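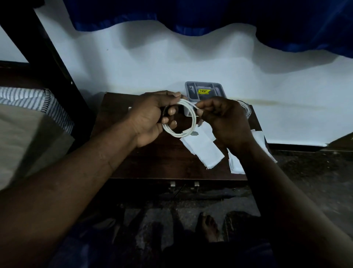
Open day at Pludex, Gondal: an afternoon with the desk-tidying cell

Thu 27 March

I signed up for the Pludex open day because the invitation promised a look at "the whole maintenance routine" of a working robot cell, and companies seldom want to show you that part. Mostly you get the demo and a paper cup of coffee. I got both of those too, but I'll give them credit for leaving the covers off.

The cell is called Havari. It has two arms bolted to a steel plate, a desk in front of them, and a camera on a post where a person's head would be. Its job is to tidy a desk: coil a charging cable, fold a paper napkin, put a pen back where pens go. The controller learned this from 700 hours of people doing the same chores at home, at their own desks, recorded from head height. Pludex is very proud of that number. I asked how much of it was cables and got a long answer without one in it.

We started with setup, which takes longer than the tidying. The technician on duty clamped a printed calibration board to the desk and sent both arms to touch its corners. The left one landed slightly off the mark. She loosened the camera bracket, nudged it, tightened it, and ran the check again. This happens every morning, she said, and again whenever somebody leans on the desk. I looked at the line of visitors leaning on the desk.

Cable coiling was the first task. A person pinches the loops in one hand and feeds the rest in with the other, and never thinks about which way the cable wants to twist. Havari thinks about it a great deal. The first coil held. The second sprang open as soon as the gripper let go, and the plug end dropped over the front edge. The technician paused the cell, lifted the plug back onto the desk and pressed resume. On the sign by the door this is called "autonomous operation with light supervision."

Then came the stop for fingertips. The pads are soft rubber, and they pick up paper dust from the napkins until they no longer hold anything smooth. She wiped them with a damp cloth, looked at the right-hand pair, and decided to change them. Each pad slides off once you back out a small screw. The job took five minutes, a good part of it spent looking for the screwdriver. The wear log is a sheet on a clipboard, and I noticed gaps in it going back to January.
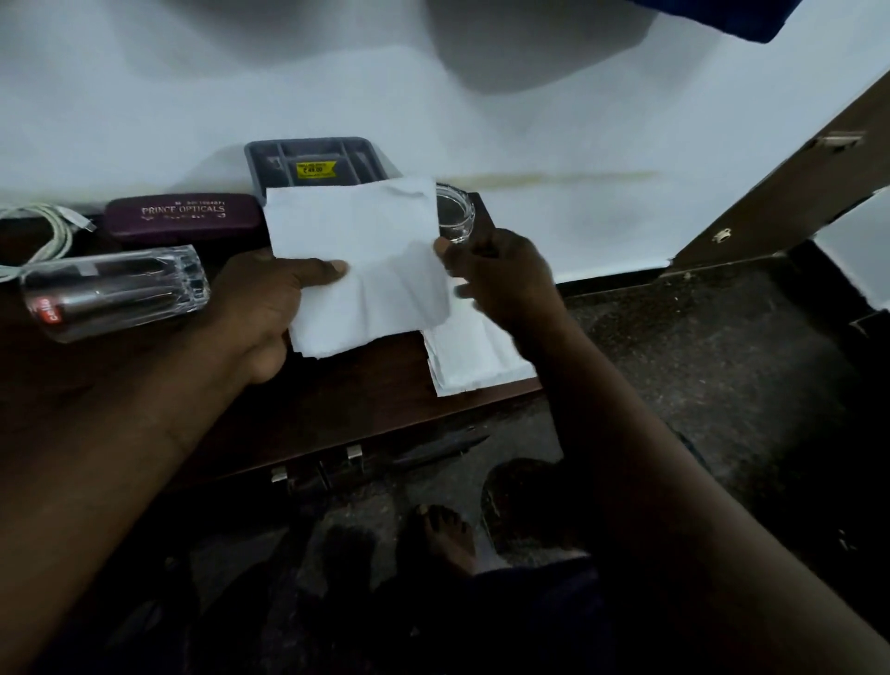 Napkins are harder on the machine than cables. Paper creases where you don't want it to, two layers pass for one, and a fold that looks fine from above can be hanging open at the back. With fresh pads Havari made a passable fold and set it down crooked. Someone behind me clapped. I've folded napkins for family dinners and would have sent that one back.

What bothered me more was the desk itself. Theirs is bare and evenly lit, with every object starting on a taped outline. The desks people have at home come with a tray of odds and ends, an eyeglasses case, a pen lying on its side and a wall right behind it all, so there is nowhere for an elbow to go. I asked whether we could push the cell's desk against the wall and try again. The answer was that the arms would need a new safety zone, and that the Arnum, their next version, will handle clutter. I was shown a drawing of the Arnum.

The last item was the cable run along the upper arm. The sleeve had rubbed through at the elbow joint and was wrapped in tape. A replacement is on order. Until it arrives they keep the arm at reduced speed, and the technician checks the tape at the start of each shift. She was open about all of this and took every question, including several of mine that were rude.

If you go to the next one, skip the talk in the front room and head for the cell while it's being calibrated. Parking is behind the building, and the side entrance was locked.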